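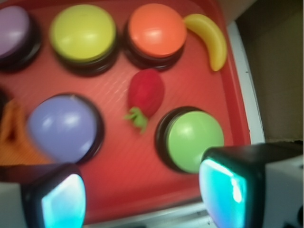
How long should the oat bars cure before we wrap them?
Until the weight stops dropping, and in our room that takes over 30 days.

August 19, 2022
Batch 372, oat and olive, Noiphan shelf

Took the whole loaf's worth down and weighed it together again. 1,527 g. Last weighing was 3 g higher, so it has nearly stopped moving. I'd call it done after one more check at the same weight. Cut bars are firm, thumbnail leaves a faint line and no dent. A little ash on the two end bars, planed off.

Zap test clear on both ends and the middle. Prasert did the middle one, I did the ends.

Lather is slow to start and then fine. Olive-heavy bars always do this to us. Dorottya would like more coconut in the next one. I am against it because this is meant for people who wash their hands all day, and the last coconut-heavy one left my knuckles tight by the afternoon. We agreed to pour one small loaf her way and let the same people try both. Her recipe is on the inside of the cupboard door, please don't tape over it.

Oats: the fine grind is better. The coarse grind from the Guris sack sank and made a scratchy layer on the bottom. Put what is left of that sack aside for the foot bars.

We use cookies to remember your preferences and measure visits. By continuing you accept our cookie policy. Accept | Manage settings

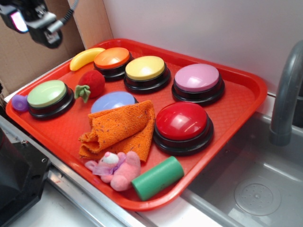 Soap that sits in its own water goes soft underneath, however well it cured. Lourenço had two test bars in use at home and the one in a flat dish was mush on one side, while the one on slats was still hard. For the wash test here, use the slatted dishes and leave them clear of the basin. Don't rest bars on a towel either. Terry folded up like the orange one on the red tray by the sink holds water in the folds, and the loops leave fluff on the soap. Hang towels flat.

Wrapping: paper bands only, ends open. The sealed sleeves we tried for Urnell sweated in the box.

Imre asked whether the oat bars will keep until December. Earlier ones did, with the scent mostly gone. These are unscented so I'm not worried about that, but I want one bar kept back unwrapped to smell for rancid oil. Marked it with a notch on the short side.

To do
Weigh 372 again, same scale, write it on the shelf card.
Dorottya's small loaf, fine oats.
More paper for bands.

T. Limsakul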